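How to reserve a seat on the Pronstead to Zallov night train

Open the Flustora booking page and select Zallov as the destination. Tickets go on sale 37 days before departure. Enter each passenger's name exactly as it appears in the passport — changes cost extra.

Choose a seat or a berth. Berths in car 8 are closest to the luggage racks.

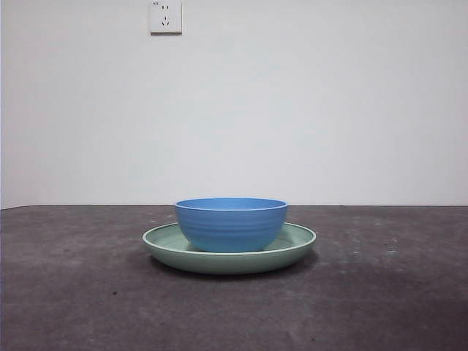

Pay by card and save the booking code. The code is required again if you break the trip at Carnegie, where the stopover must be added before payment. Print the ticket or load it on your phone. For December departures, check the winter timetable first.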